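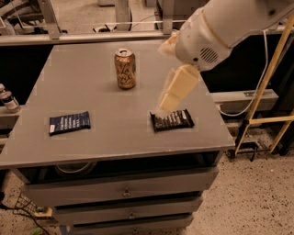 Break area, gray cabinet: drink can and two snack wrappers on top.

Clonedthorpe Building, Level 4
Fire Safety and Housekeeping Inspection, March 2021
Inspector: Ngaio Mahuika
Tenant: Guthrie

1. Exit routes
Corridor clear width at least 44 inches: PASS
Exit doors open without a key: PASS
Comment: East stair door closes but does not latch on the first swing. Adjust closer arm. Same item was noted in February.

2. Extinguishers
Mounted, sealed, gauge in green: FAIL (unit 9)
Comment: Unit 9 reads low. Tag it and swap with the spare from the ground floor store. Drokex to recharge.

3. Emergency lighting
Push-button test, all fittings: PASS
Comment: Fitting outside Room 103 is dim at the end of the test. Battery on order.

4. Electrical
Panel clearance 36 inches: FAIL
Power strips not daisy-chained: PASS
Comment: Boxed paper stacked in front of panel B. Tenant told on site. Floor marking is worn and should be repainted.

5. Break area
Food waste in lidded bins: see comment
Microwave and kettle cords sound: PASS
Comment: Wrappers and cans go in the bins at the end of each shift. Refrigerator door seal split at lower hinge side.

6. Alarm and detection
Call points unobstructed: PASS
Panel log up to date: PASS
Comment: Detector head in the copy room has a dust cover still fitted from the ceiling work. Remove and retest. Grivum to confirm the zone on the panel.

7. Records
Drill held within 12 months: PASS
Warden list posted: FAIL
Comment: Posted list is the old one. Replace at both stairs.

Reinspect items 2, 4 and 7 only. Item 1 stays open until the latch is signed off.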